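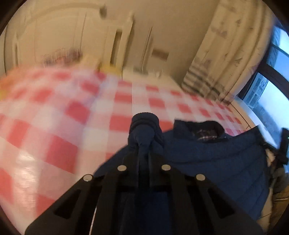

Figure 3. Quilted navy garment on the checkered covering, with a fold held in the jaws of a hand-held gripper.

4.2 The open day at Lillness

We held our open day at the Lillness site in April, and I'll admit I went in thinking of it as outreach and came out with half a discussion section. Over the afternoon 32 visitors had a go with the hand-held grippers, and between them they left us 206 garment-handling episodes. We kept 156 of those for the analysis below (the rest were mostly people chatting with their hands full, which I can't blame them for!).

The padded garments were the big draw. A T-shirt is easy to pinch but gives you very little to push against, while quilting bunches up into a nice fat fold that the jaws can close on, as in Figure 3. Visitors found this out quickly. They went for the shoulder or a corner first and hardly ever for the middle of a padded band – exactly the opposite of what our own annotators had been doing back at Imosham, where we'd written the instructions ourselves and clearly trained everybody into our own habits.

Nour Najjar ran the demonstration and deliberately kept her introduction short: how to open the jaws, how to close them, please don't fling anything. I was nervous about that, and I was wrong to be. The visitors' grasps were messier than ours but a lot more varied, and when we added them to the 2,165 episodes in the Flosbridge set the grasp-point predictor got noticeably less fussy about where a collar happened to be lying.

The table covering deserves a word too. Kılıçarslan, reading an early draft, worried that a red and white check would swamp the edge features, and we did see some false edges near the hem in light-colored items. Dark garments like the navy one gave us far less trouble. Glare was the bigger headache, as the covering is glossy and throws the light back in bright patches, so we masked the worst of these by hand before training – a dull evening's work that I'd like to automate before the next visit.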